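3 Setting desk heights and memory positions

Read this section after the frame has been assembled, levelled and connected to mains power (Section 2). It applies to all Hestex desks fitted with the Edden handset. If your desk has the older Diditz rocker switch, there are no memory positions, so follow only the steps for raising and lowering.

Before you start

Clear the area under the desk, including bins, pedestals and power boards on the floor. Check that all cables have enough slack for the desk to reach full height. Cables running from the desktop to a wall outlet should hang in a loop or sit in the Mishra cable chain.

CAUTION: Keep hands clear of the gap between the desktop and any windowsill, shelf or drawer unit while the desk is moving. Do not let children operate the handset.

Resetting the motors

The desk must be reset the first time it is used, after a power outage, and whenever the handset shows E2.

1. Press and hold the down button until the desk stops at its lowest point.
2. Release the button.
3. Press and hold the down button again. The desk will dip slightly, rise a little and stop.
4. Release the button. The handset shows 651, the height of the desktop underside in millimetres.

If the display flashes and returns to E2, switch off at the wall, wait 30 seconds and repeat from step 1.

Setting the sitting height

1. Adjust your chair first. Your feet should rest flat on the floor, with your knees roughly level with your hips.
2. Sit close to the desk and let your shoulders drop.
3. Raise or lower the desk until your forearms rest lightly on the surface without lifting your shoulders.
4. Press M, then 1. The handset beeps once when the height is stored.

If your feet no longer reach the floor once the desk is right, use a footrest. Do not lower the chair again or you will need to repeat the whole adjustment.

Setting the standing height

Wear the shoes you normally work in. A change from thick soles to socks is enough to make a stored height uncomfortable.

1. Stand facing the desk with your feet apart and your weight on both legs.
2. Bring both hands forward to the working position you use most.
3. Raise the desk until your hands reach the work without your shoulders hunching or your back bending.
4. Work at this height for a few minutes, then make any small correction.
5. Press M, then 2.
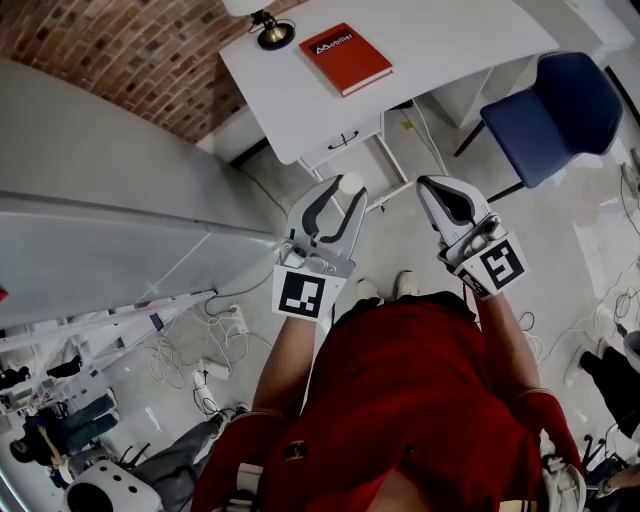 Standing with both hands forward of the body and the head tilted down.

Different tasks suit different heights. Typing is usually most comfortable at elbow level. Drawing, soldering and other close work may need a higher surface so that you do not have to look straight down for long periods. Sorting, packing and anything that involves pressing down on the work is easier with the desk a little lower. Use memory button 3 for a second standing height if you switch between tasks.

NOTE: If you use an anti-fatigue mat, put it in place before storing the height. Slide it out of the way when sitting, as chair castors will mark the surface and may tear the edge.

Moving between stored positions

Press the memory button once. The desk travels to the stored height and stops. To stop it earlier, press any button.

If the desk meets an obstruction it will stop and back off a short distance. Remove the obstruction before trying again. Light items such as cups and monitor cables may not be detected, so watch the desk until it has finished moving.

Locking the handset

Press and hold M until LOC appears. The desk will not respond to any button until M is held again. We recommend locking the handset in shared offices, classrooms and homes with small children.

Getting used to standing

Start with short periods, up to 30 minutes at a time, and sit down if your feet or lower back become sore. Shift your weight and walk around when you can.

For monitor arm adjustment, see Section 4.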